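Subject: Re: [tallus-riders] Early season at Granano, worth the drive?

Abdelkrim, and whoever else is still reading this list in May,

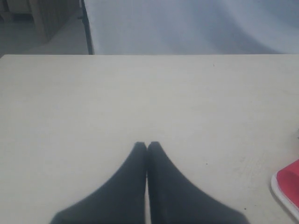

You asked if Granano is worth the drive now that they've put in the new lift, and I've been meaning to write up my trip before I forget the parts that annoyed me.

> On a whim, Abdelkrim Ait Ali wrote:
>
> Has anybody ridden Granano since the new quad opened? I went
> once years ago and remember a two-seater that stopped every
> time a kid fell off it, and a cafeteria with one kind of soup.
> Thinking of taking my brother-in-law, who skis well but
> complains better. He wants steeps. I want somewhere to park.
> Is the backside open to regular people or do you still have
> to sign the clipboard?
>
> Also is the Benmoussa still renting rooms over the shop? The
> website has a picture of a pair of boots and a phone number
> that rings forever.
>
> A.

Taking these out of order.

Parking: there is a lot. It used to be a field, and in the afternoon it goes back to being one. Get there by 8 and you can park on the gravel half. After that they wave you down to the lower end, where my car spent an hour thinking about its future until a man with a tow strap came by. He had obviously made this trip before. Bring a shovel, and bring cash for the man.

The quad is real. It's fast, it has a padded seat, and it didn't stop once while I was on it. It also drops you at 2,888 meters, if you believe the sign, in whatever wind they're having up there, and the old chair let you off in the trees. The first morning I spent ten minutes behind the lift shack trying to get my hood over my helmet. If your brother-in-law likes to complain, start him there.

Steeps: yes, and better than I remembered. The face under the top station is the one everybody looks at from the lodge, so by mid-morning it's moguls the size of washing machines. Skip it. Go skier's left along the ridge, past the closed rope (there's a gate in it, keep walking), and drop in where the second bunch of dead trees is. That's Nevov. It isn't on the new trail map. The map has a cartoon marmot where Nevov should be, and I took that as a hint. It holds cold snow on the upper half and gets mushy near the creek, so come out right, before the bridge, unless you like taking your skis off and being looked at by cross-country people.

The clipboard: still there. You sign out for the backside at the patrol hut, and you sign back in, and if you forget to sign back in they call the number you wrote down. I had written down my home number. My wife got a very polite call at dinner time while I was standing in line for soup. Put your own cell on the sheet.

On soup, I can report growth. There are two kinds now. One of them is the old one.

Lift tickets: I paid 195 for the three-day, bought at the window. There's a cheaper one if you load it on the card ahead of time, but the card has to be picked up at the same window, from the same person, in the same line, so I'm not sure who is coming out ahead. The single day is priced to make you feel bad about coming for a single day.

The Benmoussa is open. The phone rings in the shop and they don't pick up when they're tuning skis, so they don't pick up in winter. Try in the evening, or do what I did and walk in with your bag. The rooms are the same: two beds, one hook, and a radiator that is either off or trying to cook you. You'll hear the belt grinder from early on. My room was over the bench, and by the second morning I could tell when somebody had brought in a rental. They did my edges overnight and did them well. Ask for the back room if you plan to sleep.

Food in town, outside the lodge: the pizza place closed, the other pizza place is now pizza and sushi, and I'll leave that decision with you.

A word about the road. The pass was open both ways when I drove it, with chains required above the tunnel, and they do check. The guy ahead of me had his chains still in the shrink wrap and was reading the instructions out loud to a dog. From my door it came to 638 kilometers round trip, and I'd do it again for Nevov, though maybe with someone else's car.

So to answer the question -- yes, go, but go for two nights at least. The first day you'll spend on the wind and the parking. Wax cold, pack the big mitts, and don't let the brother-in-law near the cartoon marmot run until he's had a warm-up lap. If he still finds something wrong with it, I'd like to hear what, seeing as I may have missed it.

One thing for the rest of the list: whoever borrowed the long Tallus roof box at the end-of-winter potluck, I'd like the key back. The box too, but the key first. I've got the spare rack sitting in my hallway and I keep walking into it.

If anyone's been up more recently than me, please say how the creek crossing looks. It was getting thin when I left, and I wouldn't send Abdelkrim over it on my word alone.

-- M.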